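Subject: Re: [cell-upkeep] Left wrist camera dropping out when the arm is up
From: Jocelyn Wong
To: cell-upkeep list

Fadwa Amrani wrote:

> Hi all,
>
> Second cell at Edelden, the two-arm one on the aluminum rail. The left
> wrist camera drops out for a second or two and comes back. It only seems
> to do it when the arm is high. The right one has been fine all week.
>
> I swapped the two cameras at the hub end and the fault stayed with the
> left arm, so I don't think it's the port. I have not touched the cable
> itself because I don't know how much slack it is supposed to have and
> the setup sheet just says "route as before."
>
> Also, is the parking pose supposed to be the same for both arms? Vilar
> has the left one up and the right one down and I wasn't sure if that
> was on purpose.
>
> Fadwa

Fadwa,

Swapping at the hub was the right first test. If the fault stays with the arm it is the cable or the plug at the camera, and on these arms I would bet on the plug. We had the same thing on Cosine in November and spent far too long in the driver settings before Pirjo put a hand on the connector and wiggled it.

The sheet is bad on this point and I will fix it. What follows is how we run the cable now.

Start at the camera and work back. Plug in, then leave a free loop before the first place the cable is held. The loop has to be big enough that you can turn the wrist to both ends of its travel by hand, power off, without the plug feeling any pull. After that the cable crosses the long white link and goes down to the base. Do not tie it tight to the link. If you tie it there, all the bending happens in one short stretch next to the tie, and that stretch will fail in a few weeks. Whatever is left over hangs below the rail, in one loop, clear of the floor.
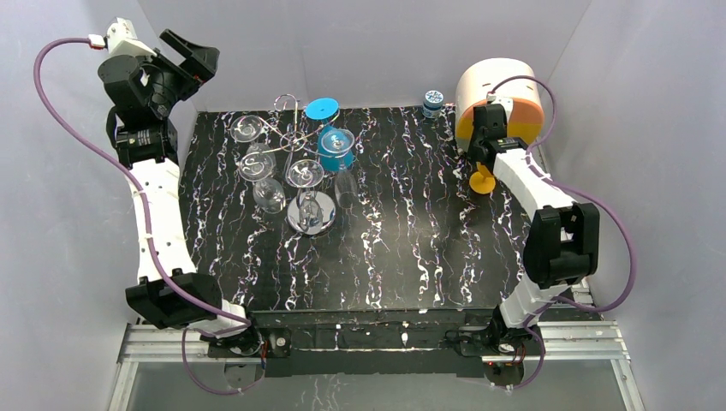
Edelden, 20 January 2023

I went over to the glassware cell before finishing this, so the rest is from standing next to it. With the left gripper up toward the back wall, the purple cable swings well out over the side before it comes back across the link. It looks like a lot of cable, but leave it. The right one makes an arc off the top of the gripper and goes out to the wall and back down. With the gripper pointing down like that it passes over the cream and orange container in the back corner. I would move the container forward or take it off the table when it's not being used. A loop that can catch on a lid will catch on it sooner or later, and then you have a bent bracket to deal with as well.

Same goes for small parts. There is a little yellow-orange plastic piece just below the right gripper. Please check under both grippers before you home the arms. Homing does not look at the table.

On your other question: there is no rule that the arms park the same way. Left up and right down is all right. What matters is that neither one is over the wine rack when the motors are switched off, because the brakes let the arm sag a little before they hold. Houda measured it on Dönmez and the gripper tip came down 2 mm. That is enough to chip a rim.

For the left camera, I would do it in this order:

1. Power off the arm and support it by hand while you do.
2. Unplug at the camera, look for a bent shell or dirt, plug back in.
3. Redo the free loop as described. Turn the wrist both ways and watch the plug.
4. Check the strap on the motor block. It should be snug and should not be sitting on the cable.
5. Power up, raise the arm to where it was failing, and run 200 wrist moves with the stream recording.
6. If it drops even once, change the cable. Spares are in the drawer marked Vilar, bottom left.

Don't bother trying to repair a cable. Fouzia has done a couple and they worked, but they came back with the same fault later and by then it was harder to find.

If you do change it, write the date on a bit of tape at the base end. We change them at 2000 hours anyway, but the count only means something if we know when each one went in. The left one on your cell has no tape on it that I could find, so it may be the original.

One last thing while you have the power off — go around the bolts where both bases sit on the rail. I didn't put a wrench on them today. If a base has shifted you will have to redo the camera calibration for that arm, and it is better to find that out before you spend an afternoon on the cable.

Let the list know what step 5 gives you. I'll post the new routing section once Pirjo has read it.

Jocelyn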